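Tasen Mill opens to the public in May, and this year the line was at the gate before 11. The mill sits on the river two miles below Binville and still grinds wheat and rye for bakers in the county. Tours leave from the loading dock and take 42 minutes, if the group keeps moving.

Our guide was Zdzisław Wysocka, who started here sweeping floors and now runs the sifters. He took us up four flights to the grain bins first, then down through the building in the order the wheat goes. The roller floor is loud. Earplugs are handed out at the door, and you should take them.

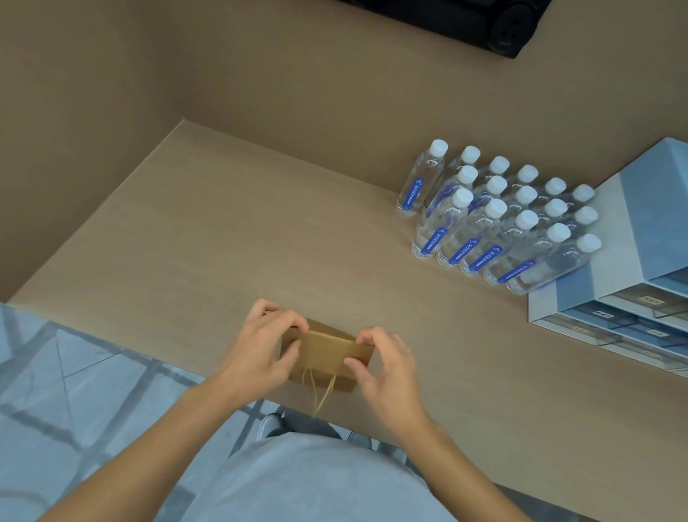 The stone room is the oldest part of the mill, with one pair of stones still working. They were dressed in the spring, and the rye coming off them was coarser than I expected – closer to meal than flour. Samples are sold in the shop on the ground floor, and mine went home in a small brown paper bag with twisted paper handles, folded flat again once the flour was in a jar. The rye was $2 and the bread wheat a little more.

Lunch was soup and rolls in the yard. The afternoon talk on the Tilon dam covered the flood repairs and ran long, but the old photos of the wheel pit were worth staying for. Parking is in the field past the Carrier barn and gets muddy by noon. Wear closed shoes, as sandals are turned away at the stairs.

32 shares
11 comments

Related
Walking the Tilon dam path
Binville bakery week: where to go
A morning at the county seed barn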